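Exercise Advice Should Begin With What People Can Keep Doing

Opinion

Every winter the same promises return. Leaflets, posters and websites offer a stronger back in a fortnight or a new body by spring, and the leisure centres fill up accordingly. By the time the evenings are light again, many of those who joined have stopped coming. It is the view of this column that the fault lies largely with the advice they were given.

The Plareck walking and strength scheme was opened to adults of all ages who had taken no regular exercise for a year or more. It enrolled 1205 people across 13 centres. The sessions were short and, to an outside eye, rather dull: a walk at a steady pace, a few rises from a chair, some work with light weights, and a stretch before going home. There was no weighing and no before-and-after record. Attendance was the only thing written down.

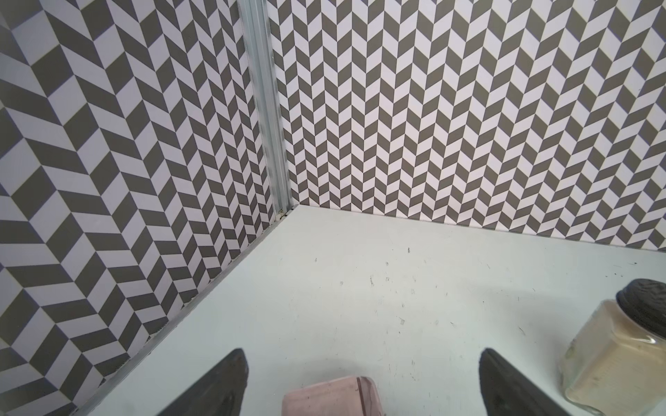
Jamila Karunaratne wrote to us that the dullness was what kept her going. She had tried two gyms and a running club, and had left each of them feeling that she was behind before she had begun. With the chair exercises, she said, she knew by the second week what would be asked of her, and could do it on a bad day as well as a good one.

Her letter deserves attention from those who plan public exercise programmes. Much of the material now in circulation is written for people who already enjoy exercise and want more of it. It assumes an hour to spare, a willingness to be uncomfortable and a good deal of confidence in front of strangers. A person with stiff knees and a full working day may have none of these, and will often conclude that exercise is meant for somebody else.

There is a further difficulty in the way results are described. A visible change to the waist is slow, uncertain and affected by a great many things besides exercise. Climbing the stairs without stopping, sleeping through the night, or lifting a shopping bag without thinking about it are changes that most people would value. They are seldom mentioned on the poster.

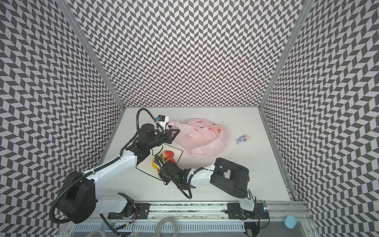

By the Health and Leisure Desk
November 2, 2023

Critics of modest programmes argue that they ask too little. The objection is a fair one. Muscles need to be worked harder over time if they are to grow stronger, and a routine that never changes will in the end do less good than it might. The Cimulura classes, which run for 12 weeks, deal with this sensibly. The load is raised a little every third week, and any member may stay at the earlier level without having to explain the decision to the group.

Cost should also be considered. A place on the Cimulura course is priced at 39 pounds, with no joining fee and no contract. Many commercial memberships are sold by the year, and a person who stops going in the second month is still paying in December. Such an arrangement rewards the seller whether or not the buyer ever exercises again.
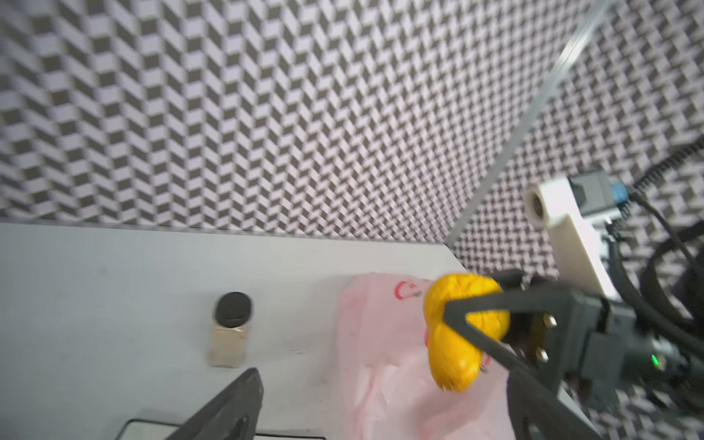 What the centres could do now

The first step would be to publish attendance figures - not how many people signed up, but how many were still coming after three months. Few centres do so at present, and the public has little means of telling a well-run class from a well-advertised one.

The second would be to train staff in the teaching of beginners. The Kolář hall has made this a condition of employment for its evening instructors, who must lead a full session for older adults before they take a class alone. It is a small requirement and could be copied elsewhere at little expense. 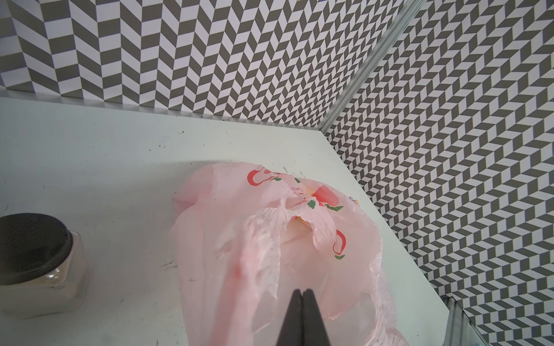

Timetables also need attention. Beginners' sessions are too often placed in the middle of the afternoon, when those in work cannot attend, while the early evening is given over to the most demanding classes. One beginners' hour after six o'clock, kept at the same time throughout the year, would do more good than another round of posters.

None of this will appeal to those who want quick results, and they are free to look for them elsewhere. Public money, however, should go first to the classes that people are still attending when the spring arrives.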